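Socket Condition and Processor Replacement in Refurbished Office Desktops
Posted August 5, 2021
By the Vesmont Hardware Reuse Group

3. Processor removal and refitting

3.1 Machines

The desktops came from two office clearances handled by Stukholm and Rieger. Of the 248 machines received, we set aside those with swollen capacitors, bent case rails or missing power supplies before any work on the processor. The rest were opened on the bench with the side panel off and the case lying flat, so that the board faced up. Drive cages and front fans were left in place unless they blocked access to the cooler.

All of the boards in this part of the study use a land grid socket. The contacts are in the socket and the processor has flat pads on its underside. This matters for reuse because damage from careless handling tends to end up on the board, and a board with bent contacts is usually scrapped even when everything else on it is sound. In the April intake this was the most common reason for rejecting a board that had passed the visual check.

3.2 Removal

The cooler was unscrewed in a cross pattern and lifted straight up after a gentle twist. Old thermal compound was wiped from the processor lid while the processor was still locked in the socket. The lever was then released, the metal retention frame was raised, and the processor was lifted by its edges and placed lid down in a tray. Compound that had crept over the edge of the lid onto the substrate was cleaned off in the tray with a lint-free swab.

We photographed each socket straight away under a ring light, before anything was put back in it. Contacts were read from the pattern of reflections. A straight row gives an even line of bright points, and a bent contact breaks the line. Two readers went through the photographs separately, and a third settled the cases where they disagreed.
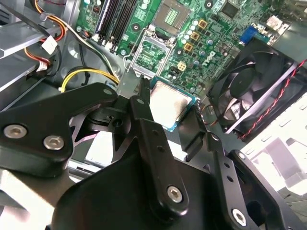 Figure 3. Processor held at the open socket, with the retention frame raised.

Refitting followed the same order in reverse. The two notches on the edge of the substrate were matched to the keys in the socket wall, and the processor was lowered level and let go without any push. If it did not sit flat under its own weight it was taken out again and the socket was looked at a second time. We did not allow sliding to correct a small error in position, as sideways movement across the contacts is what bends them. The frame was then closed and the lever pressed down and hooked under its catch. Some resistance in the lever is normal. A lever that closed with no resistance was logged as a fault.

The amount of tilt at the moment of lowering turned out to be hard to judge from above. A processor that looks level from the front of the case may still touch down on one side first. We therefore added a second viewing position, low and toward the memory slots, for the last part of the movement. On boards with all the slots filled the modules were removed to clear the view, and their slot order was written on the work sheet.

3.3 Checks after refitting

New compound was applied as a single dot, the cooler was refitted, and the machine was started with one memory module. It had to reach the setup screen and report the correct processor model. The remaining modules were then added one at a time. Losing a memory channel is a known sign of poor contact in one part of the socket, and starting with every module fitted can hide it.

Machines that passed were run under load for 30 minutes, with core temperature logged using the Jakus bench tool. A machine that failed was opened again and the cooler reseated once. If it failed a second time, the socket was photographed again and compared with the earlier picture.

3.4 Limits

The work sheets do not record how many times a processor had been taken out before the machine reached us. Dust was also treated loosely. We blew out the cases before opening the sockets, but did not grade how dirty they were on arrival, and dust between the contacts may account for part of the difference between the two intakes reported in Section 4.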